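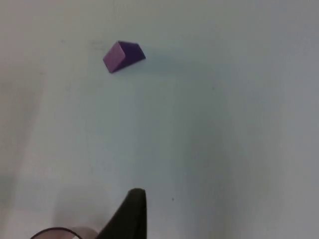 Demonstrations for the block placement task are now being collected by hand guiding as well as by remote control, and the two sets are being kept apart until we know how they differ. The task has stayed the same since April: pick up one named object from a white tabletop and put it in the basket. From the wrist view, most of an approach is bare white surface. A purple triangular block sits high in the picture with the tip of a black finger far below it, and the operator has to judge from that how to close the distance and at what angle to come in. The deep violet slope and the pale lilac end of the block are easy to tell apart at this range, and the boundary between them is the best cue for rotation the wrist view offers. The cylinder gives no such cue, and the ball needs none.

In hand guiding, the operator takes hold of the arm above the wrist, presses the release, and moves it through the task while joint positions are logged. The gripper is opened and closed with a foot switch. In remote control, the operator sits at the Lekico station with a small leader arm and sees only the two camera views. The follower arm copies the leader with a short delay. Both methods write the same file format, so the training code does not care which one produced a given run.

The difference is in what the operator knows. A person guiding the arm by hand can lean over and look at the back of the block. The policy cannot do this at run time, and a demonstration that depends on it teaches a motion for which the recorded images contain no explanation. We saw this in the first hand-guided set. Operators would swing the wrist early to suit an edge that neither camera could see at that point. The trained policy learned to swing the wrist early too, in either direction, with no relation to how the block was lying.

Remote runs do not have this fault, but they have others. They are slower. Operators tend to stop above the object, check both views, correct, and stop again. A long pause in a demonstration is a stretch of nearly identical images, all labeled with no motion, and a policy trained on enough of them will hover. Trimming the pauses in software helps. It also removes the slow part of the final descent if the threshold is set carelessly, and the trimmed descent is then played back too fast for the fingers to settle around the object. The threshold is now set per phase – loose during the approach, off entirely once the fingers are below the height of the basket rim.

Hand guiding also puts an arm and sometimes a sleeve in the fixed camera's view. For the hand-guided set we therefore record each motion once by hand, reset the objects to their marks on the overlay, and replay the logged joint positions with the operator standing clear. Only the replay is kept for training. This costs a second pass for every run and fails whenever the reset is poor. The overlay is a half-transparent copy of the starting image shown on the station screen, and the objects are nudged until they line up with it. It works well for the cylinder, which can be stood upright and turned any way without changing its outline. The triangular block has to be matched in rotation too, and most failed replays are failures of that match.

The basket remains the harder half of the task. It is a woven tray with a thick rolled rim, set at a slight angle to the table, and the rim is higher than it looks from the wrist. Several operators released too early and dropped the block on the braid. The instruction sheet now asks for the following, in this order:

Lift straight up before moving sideways.
Cross the rim with the fingers closed and level.
Pause until the wrist view shows only weave.
Lower, open, and rise by the same path.
Return to the start pose before ending the recording.

The last line was added after a batch in which recordings ended at the moment of release. A policy trained on that batch opened its fingers and stayed where it was, which is a correct copy of what it had been shown. Those runs have been moved to a separate folder and should not be merged back in.

Success is judged from the fixed camera. A run counts if the named object is resting on the floor of the basket and the other objects on the table have been left alone. In the view below, the purple block is inside, toward the back, and the red cylinder, the green ball and the tinted cup are all outside. With purple as the named object, a final state like this would pass on the first condition. The second is checked against the starting image with the same overlay used for resets. An object resting on the rim is a failure, even if it falls in after the recording has ended.

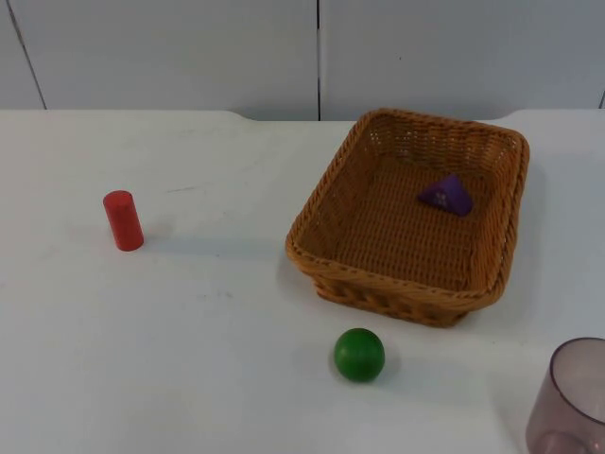 Mared Yorath disagrees with the plan to keep both methods and has asked for her objection to go in with this item. Her view is that the replay step throws away the one real advantage of guiding by hand, which is that a person feels contact through the arm and eases off. On replay, she points out, the joint positions are repeated without the easing, and a block lying slightly off its mark gets pressed into the table. She would sooner drop hand guiding for this task and spend the time teaching remote operators to move without stopping. If it is kept at all, she wants the motor currents from the hand-guided pass stored next to the replay, so that somebody can later find out where the contact was.

The currents will be stored from the next session on. The logger already reads them and was discarding them at write time. They will not be fed to the policy for now, and the file reader will skip the extra channel unless told otherwise. Anyone using the older Prillberg reader should update first, as it stops on channels it does not recognize.

On dropping the method, the case is less clear. Eirlys Rosser ran a small comparison on the triangular block with 12 starting positions, the same for both sets, and two operators. The policy trained on hand-guided replays closed on the block more cleanly. The one trained on remote runs recovered better when its first attempt missed, presumably from having seen so many small corrections. Neither result is strong with a set of that size, and the operators were not equally practiced at the two methods. The comparison will be repeated with the operators swapped.

Until then the following applies to all new collection. Hand-guided runs are limited to the block and the cylinder. The ball rolls when a reset is attempted, and three replays in a row were lost to it before we stopped trying. Ball runs are by remote control only. During hand guiding, the operator faces the station screen and works from the camera views, with the arm held from the side. It is awkward for the first few runs and gets easier. Anyone who finds they have looked straight at the block should discard the run and start again.

Failed grasps are to be kept if the operator recovers within the same recording, and tagged as recovered. Runs in which the object leaves the table are discarded. The tag field is free text at present and has already collected several spellings, so please use the lower-case form given on the sheet.

Station time at Barkport is booked through the shared sheet as before. The leader arm's elbow joint has developed some play, and a replacement part is on order from Landeg. Operators who notice the follower lagging at the elbow should note the run number and carry on.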